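Nayeli Jaramillo came to the lab in Furkthorpe early, before the others. The new gripper from Rikix had to be compared with the old one, and Mirko wanted an answer by evening.

"Glass is not easy," said Lino. He gave her the list. The first entry was a test tube.
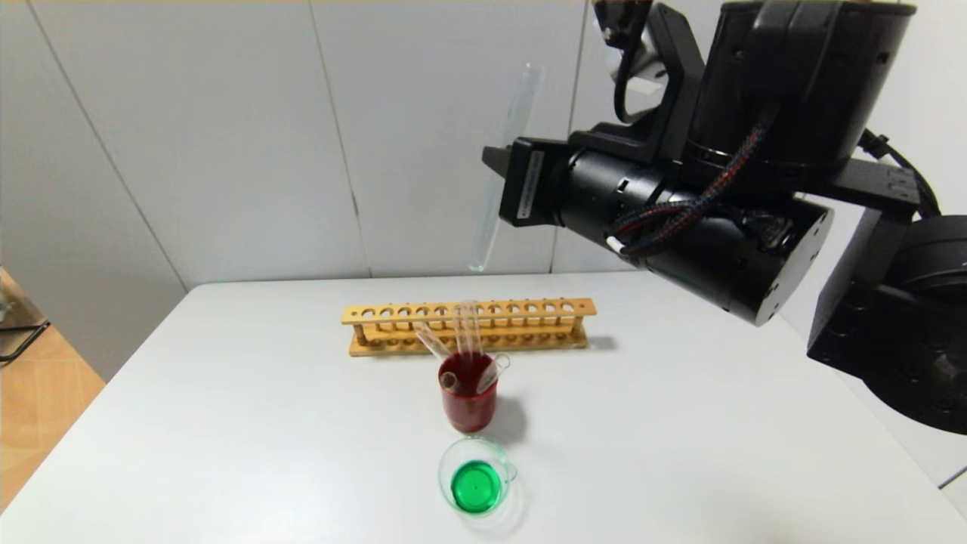
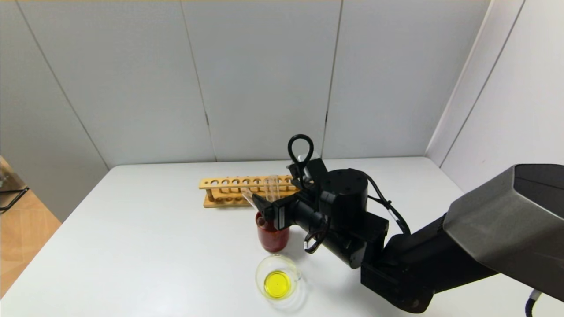 She wrote the force in her notebook and tried again, a little softer. Lino was holding his breath, she could hear it.

"You don't trust it," she said.

"I trusted the last one. I swept the floor for 13 days."

Nayeli laughed and lowered the speed by two steps. Then she pressed the green key.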